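Search this book
Enter keyword Go

Chapter 9
When the Grip Fails

A gripper at the Brarnodwood test kitchen closed on a jar of salt and began to lift. The jar rose a few inches, turned slightly, and dropped out of the fingers onto the bench. The program did not stop. The arm carried on to the mixing bowl, tipped its empty fingers over it, and reported that the step was complete.

The glass did not break, and the loss came to one spoiled batch of dough. The plant wrote it up anyway, and the report dated 2018-01-27 is the source for most of this chapter. It was prepared by Sun-ja Wang, who ran the line at the time.

Her report names two faults. The first was mechanical. The finger pads were made of Clastex, a firm rubber that holds well when clean. They had been rated for 2,000 closings between changes and had gone well past that. The surface had turned smooth, and fine salt dust had settled on it.

The second fault was in the program. It checked that the fingers had closed at the start of the lift and never checked again. A pad that slips halfway through a move looks the same to such a program as a pad that holds.

The first repair made things worse. The crew raised the grip force from 40 newtons to a higher setting – a common response, and an easy one to make from a keyboard. The next day the fingers cracked the housing on a grinder jar. Force can make up for a worn pad only until the object gives way, and plastic housings often give way before glass does.

In February the line was fitted with new pads and a Myung force sensor in each finger. The program was changed to read the sensors during the whole move and to halt the arm if the reading fell. Drulcombe, the firm that supplied the arm, later put the same check into its standard software.

In this chapter you will learn to:
– tell a slip from a missed grasp
– work out a safe range of grip force for an object
– decide where in a move the grip should be checked
– write a fault report that someone else can use

Section 9.1 starts with friction, and you may want to review Chapter 5 before going on.

Comments

tmarsh: We had the same thing with bottle caps. Cleaning the pads every shift fixed most of it.

Odalys: Is the full report printed in the back? I can't find it in my copy.

benchtop_r: The part about turning up the force should be in bold. Everybody does it.

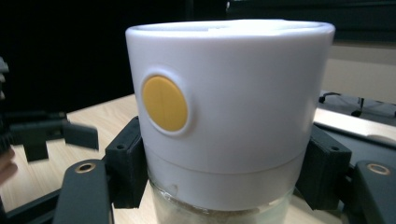 Why is it not enough to check the grip once, at the start of a lift?

The object can slip at any point while the arm is moving. A single check at the start only shows that the fingers had closed at that moment, so the program needs to keep reading the grip until the object is released.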